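24 de maio de 2021

Há objetos de que a gente não se desfaz por pura teimosia, e o computador do escritório cá de casa é um deles. É um Dell de secretária, daqueles cinzentos e pesados que se compravam às dúzias para as repartições, e veio parar às minhas mãos quando a Divska, onde trabalhei uns bons anos, mudou de instalações e deixou os empregados levarem o que quisessem da arrecadação. Eu levei o computador e um candeeiro. O candeeiro durou um inverno.

O computador, coitado, foi ficando. Escrevi nele quase todos os textos deste blogue, fiz os impressos da renda, ouvi muita rádio, e deixei que a minha sobrinha lhe enchesse o disco de jogos com cavalos. Nos últimos meses começou a arrastar-se. Abria o correio e eu ia pôr a chaleira ao lume; voltava com o chá feito e ele ainda estava a pensar no assunto. Quem me lê há mais tempo sabe que gosto de chá, mas há limites!

A Rhea Bautista, minha vizinha de cima, foi quem me convenceu a não o mandar para a sucata. Ela percebe destas coisas muito mais do que eu e explicou-me, com uma paciência de santa, que em muitas destas máquinas se pode trocar o processador por outro da mesma família, mais rápido, comprado em segunda mão. Eu nem sabia que aquilo se tirava. Sempre achei que o processador vinha agarrado para toda a vida, como o motor de um frigorífico.

Passei então duas noites a ler. Não recomendo a ninguém que leia fóruns de informática depois do jantar, porque há sempre alguém a contar como estragou tudo, com pormenores, e uma pessoa vai para a cama a sonhar com pinos dobrados. Mas aprendi bastante. Aprendi que é preciso confirmar o encaixe e a lista de processadores que a placa aceita, que convém ter a BIOS em dia antes de mexer em seja o que for, e que a pasta térmica tem prazo (a bisnaga que eu guardava na gaveta, da Zoment, estava dura como gesso, e lá tive de encomendar outra, da Bunnag).

O processador encontrei-o nos classificados. O vendedor era o Nektarios Moschos, que arranja computadores em casa e me respondeu às perguntas todas, mesmo às tolas, que foram a maioria. O anúncio tinha o número 2487, e só me lembro disso porque o escrevi nas costas de um envelope que andou semanas em cima da mesa da cozinha. Chegou numa caixinha de plástico do tamanho de uma bolacha, embrulhada em tanta espuma que tive medo de deitar fora o recheio sem dar por isso.

Depois foi arranjar espaço. Tirei tudo da mesa grande, limpei-a com um pano húmido, sequei-a muito bem, estendi uma toalha clara para não perder parafusos e fui buscar uma tigela pequena para os guardar, a dos amendoins. Desliguei o computador da corrente, carreguei no botão para gastar o resto da energia que lá ficasse e encostei a mão à chapa, como a Rhea manda. A electricidade estática é a grande assombração deste ofício. Tirei até o casaco de malha, que faz faíscas só de olhar para ele.

E depois abre-se aquilo e há todo um bairro lá dentro. Acho que foi do que mais gostei. Os cabos de alimentação amarelos e pretos, juntos num molho, os fios mais finos que vão para os seus conectores, as ranhuras da memória, quatro, muito direitas ao lado umas das outras. Anos a fio com aquela caixa ao pé dos joelhos e nunca lhe tinha visto as entranhas.

O encaixe do processador é uma pequena peça de relojoaria. Tem uma alavanca fina de metal que se solta do lado e se levanta, e uma moldura prateada que abre para cima, presa em baixo como a tampa de uma caixa de música. Com a moldura levantada, o lugar fica à espera. É uma coisa delicada e, ao mesmo tempo, tem qualquer coisa de ratoeira.
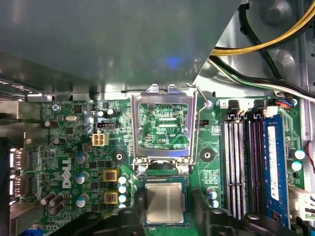 O conselho que mais vezes li foi o de pegar no processador só pelas bordas, sem lhe tocar por baixo, e pousá-lo a direito. Pousar é mesmo a palavra. Não se empurra, não se esfrega de um lado para o outro à procura do sítio. Procuram-se primeiro as marcas de orientação, aqueles cortes minúsculos na borda e o triangulozinho no canto, e só quando tudo condiz é que se deixa descer. Se estiver bem, assenta sozinho, pelo seu próprio peso. Se não estiver, levanta-se e olha-se outra vez.

A parte que me custou veio a seguir. Ao baixar a alavanca é preciso fazer mais força do que parece decente, e há um rangido que ninguém deseja ouvir vindo de uma coisa tão cara de substituir. Liguei para o andar de cima. A Rhea riu-se e disse que sim, que era assim mesmo, e que se eu não tivesse ouvido nada é que ela vinha cá abaixo ver. Fiquei a olhar para o telefone um bocadinho, respirei e acabei de fechar.

Da pasta térmica pus uma gotinha no meio, do tamanho de um grão de arroz. Há gente que defende uma cruz, há gente que espalha tudo com um cartão velho, e discutem isto com o fervor com que cá na terra se discute o arroz doce com ou sem ovo. O dissipador voltou ao lugar com os parafusos apertados aos poucos e em cruz, um bocadinho cada um. Aproveitei para limpar o cotão da ventoinha com um pincel de aguarela, e saiu de lá o suficiente para encher uma almofada de alfinetes.

Da primeira vez que carreguei no botão, não deu imagem nenhuma. Senti o coração nos pés. Tinha-me esquecido de ligar o cabo do monitor.

Da segunda vez arrancou, apitou, pediu-me para confirmar que havia um processador novo, e seguiu caminho. Agora abre o correio antes de eu chegar à porta da cozinha. A minha sobrinha já cá veio ver os cavalos e garante que correm mais depressa, o que me parece exagero, mas não a contrariei.

O processador antigo guardei-o na caixinha onde veio o outro, ao lado dos botões soltos. Em agosto quero ver se troco o disco, que ainda é dos que fazem barulho, e a Rhea já me falou de um da Braleck que anda à procura de dono. Se alguém desse lado tiver um e quiser dizer como se tem portado, deixe-me um comentário, que eu leio todos, mesmo quando demoro a responder.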